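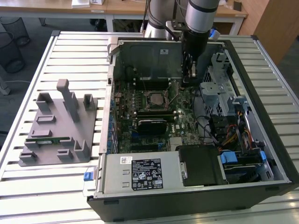 Remise en état des tours, cahier d'atelier, décembre

9 h 15. Repris le lot Forsyth. Kwok-wai a sorti les disques hier soir et les a étiquetés au feutre, l'encre s'efface déjà. Refaire au ruban.

Effacement : deux passes sur chaque disque, rapport imprimé et agrafé à la fiche. Le disque de la fiche 83 bloque à la seconde passe, toujours au même endroit. Mis de côté pour destruction, Eirini prévient le client.

Mémoire : test long lancé à 10 h sur la première série. Une barrette en erreur, déplacée dans un autre logement, même erreur. Barrette rebutée.

Pâte thermique : le tube Closum est presque vide et ce qui reste sort granuleux. Essayé sur une machine, température plus haute qu'avec l'ancienne pâte. Nettoyé à l'isopropanol, recommencé avec le tube de Jirayu, correct. Commander chez Huvden, port gratuit à plus de 100 euros, donc grouper avec les piles CR2032 et les lingettes.

Piles : changer d'office. Penser à remettre l'heure dans le BIOS avant l'installation, sinon les certificats sont refusés (perdu une matinée là-dessus en novembre).

14 h 30. Omprakash demande 6 postes prêts pour Trituvance. Réponse donnée : oui si les alimentations arrivent.

Reste à faire : fiches de sortie, vis de façade à retrouver, bac de câbles à trier.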